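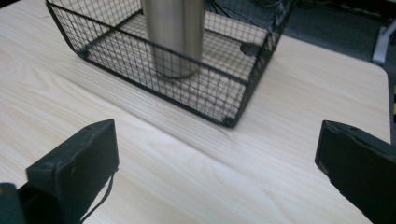
Setting Up a Wire Mesh Basket as a Desktop Sorting Station

Filed under: Storage, Tables and Work Surfaces
Last revised Apr 17, 2019

This page covers the placement and upkeep of a black wire mesh basket on a light wooden table. The method applies to rectangular baskets with a square grid and a heavier wire rim. Round baskets and solid-sided bins are covered on the Skastmont shelf page.

What you need

One rectangular mesh basket
Two microfiber cloths
Mild dish soap
Four self-adhesive felt pads, thin type
Tape measure
A fine file or 220-grit sandpaper

Step 1. Check the basket

Turn the basket over and run a cloth along the bottom rails and corners. If the cloth snags, there is a burr or a weld point standing proud. File it flat. Wipe away the filings before the basket goes back on the table. Coated wire that has been filed down to bare metal should get a dab of matching enamel paint and a full day to cure.

Set the basket on a surface known to be level and press on each corner in turn. A basket that rocks can be corrected by bending the low rail gently by hand. Do not use pliers directly on the mesh. The thin wires will kink and the grid will not go back to square.

Step 2. Clean the table

Wipe with a damp cloth and a drop of soap, following the grain. Dry with the second cloth. Pale wood shows gray metal marks easily. If there are already marks from a previous basket, try a white eraser first, with light pressure, then wipe again. Marks that remain after this are usually in the finish and need refinishing to remove.

Step 3. Attach the pads

Place one pad under each bottom corner. On narrow rails the pad will overhang the wire. Trim it to leave a small margin on both sides, or the adhesive will pick up dust at the edges. Press each pad for 70 seconds. Leave the basket upside down overnight before loading it.

Step 4. Position the basket

Keep the basket at least 4 inches from any table edge. On tables with rounded corners, measure from where the straight edge begins. Leave the working side of the table open; sorting needs more clear surface than the basket itself takes up.

The basket can sit square to the table or at a slight angle. An angled basket is easier to reach into from a chair, but it uses more depth. With the Zellcombe table (68 inches long) either arrangement fits. On the shorter Fuvness model, set it square.

Step 5. Load it

Put flat, wide items at the bottom so that nothing rests on a single wire. Pens, clips and other narrow items will work their way through the openings and should go in a small tray inside the basket. A sheet of heavy card cut to the inside dimensions also works. Cut it slightly undersize, as the corners of most mesh baskets are curved.

Fill to the rim and no higher. Items that stand above the rim tend to catch on the top rail when they are pulled out, and the basket moves with them.

Maintenance

Lift the basket to move it. Grit caught in felt will scratch a soft finish if the basket is dragged.

Vacuum the mesh with a brush attachment once a month. For grease, wash in warm water, shake, and dry upside down on a towel. Remove the pads first and fit new ones afterward.

Replace pads when they have compressed flat. The set fitted last July lasted around 383 days on the test table under daily use.

Related pages: Felt pads compared; Carnegie drawer inserts; Removing metal marks from light wood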